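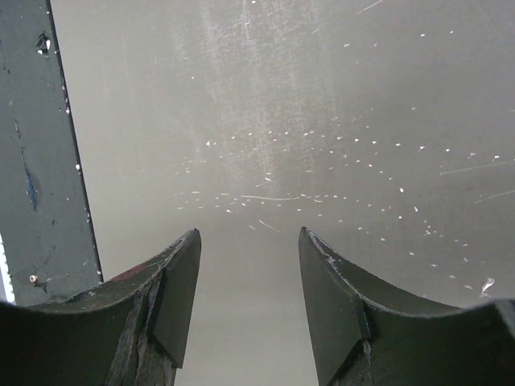
Grey metal surface with small dents and scratches.

News > Press releases > Sarncombe
About us Products News Careers Contact

Sarncombe workshop goes back to its roots with new evening classes

28/11/2019

Grorkar is delighted to announce that its Sarncombe works, which has been making kitchen scales and garden tools in the town since 1971, will open its doors in April for a new programme of evening classes in metalwork and repair.

The classes, run together with our good friends at Plalis, will offer 113 places in the first year, and we are very pleased to say that local residents will pay nothing at all for their first 2 sessions. Beginners are every bit as welcome as old hands – all you need is a pair of sturdy shoes!

"We had more than 500 replies when we asked the town what it wanted from us, and I read every one over a good many cups of tea," said Zane Sakalauskas, works manager. "People want to mend the things they already own, and we would dearly love to help."

To book a place, please ask at the Wubshet Road reception.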